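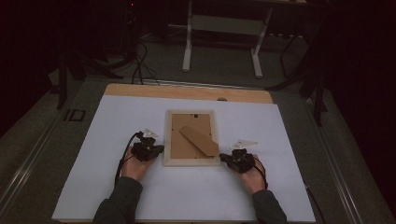
Brokadov opens orders for Faro hand-worn capture kit

Two-hand system records manual assembly and handling work for robot training; shipments begin in December

Brokadov today opened orders for Faro, a hand-worn capture kit for teams that train robot arms on manual tasks. The kit records the motion of both hands while an operator works directly on the part, with no robot present at the station. Recordings are exported in a form that can be replayed on a two-arm cell or used as training data for a control policy.

Faro is sold as a matched pair of hand units, left and right, with cables, straps, white triangular markers, a sync box and a license for the Gokach recording software. Each unit straps over the back of the hand and leaves the palm clear. The operator picks up, turns and presses parts with bare fingers, and tools can be held in the normal way.

"Most of the tasks our customers ask for involve thin parts, small clips and edges that have to be held with one hand while the other hand does something else," the company said in a statement. "Those tasks are slow to record by driving a robot from a controller. With Faro the operator does the job at close to normal speed, and the recording is checked afterward."

Task library

The kit ships with a library of 66 recorded household and light assembly tasks, with 1,141 complete runs in total. The library covers picture frames with easel backs, folding cartons, battery doors, zippered pouches, binders and similar goods. Picture frame tasks include turning the frame face down, opening and closing the backing, and setting the stand. Each run is stored with hand tracks, video from a head-worn camera and a text label for every step.

Runs in which the operator dropped a part or repeated a step are kept in the library and labeled as such. Customers can filter them out at export.

All library tasks were recorded on a plain white work surface. Brokadov recommends the same for customer recordings - a flat white board on an existing table is sufficient - but does not require it.

Independent trial

Shehu, a contract packing and kitting firm, used a pre-release version of Faro for 40 working days on its gift and home goods line. The firm recorded frame assembly, sleeve packing and label placement, then trained a two-arm cell on the results.

Shehu reported that operators were able to put on and calibrate both hand units in 2 minutes after a short training session. It also reported two problems. Cable drag on the outside of the right hand was noticeable during long reaches, and the first strap design slipped when worn over thick sleeves. The production kit has a lighter cable and a wider strap with a second fastening point. Shehu has not yet tested the revised parts over a full shift.

Setup and requirements

Faro is a wired system. Power and data for each hand unit run over a single cable to the sync box, which connects to the recording computer over USB. The cables should be routed down the outside of the forearm or along the side of the hand so that they stay clear of the work. A cable guide for rail-edged tables is available as an option.

Tracking depends on a clear view of the markers. Stacked shelves, tall bins and other objects between the head-worn camera and the hands will cause gaps in the track. Gokach flags these gaps during recording and gives the operator the choice to continue or restart the run. Strong overhead glare can have the same effect, and dark curtains or matte screens behind the station are advised in rooms with large windows.

The kit is intended for seated or standing work at a fixed table. It is not rated for use outdoors, near liquids or in place of protective gloves.

Availability

Orders are open to companies, universities and independent labs. The first kits ship in December. Each order includes both hand units, the sync box, the head-worn camera, spare straps and markers, and one year of Gokach updates. Access to the task library is included and does not expire. Prices are given on request and depend on the number of stations.

Existing Gokach license holders can order the hardware alone. Recordings made with earlier Gokach versions will open in the new release, but step labels must be converted with the supplied tool before export.

About Brokadov

Brokadov develops recording hardware and software for robot training. Its products are used in packing, light assembly and research.

Media and sales inquiries: use the contact form on the Brokadov website and select "Faro" as the subject.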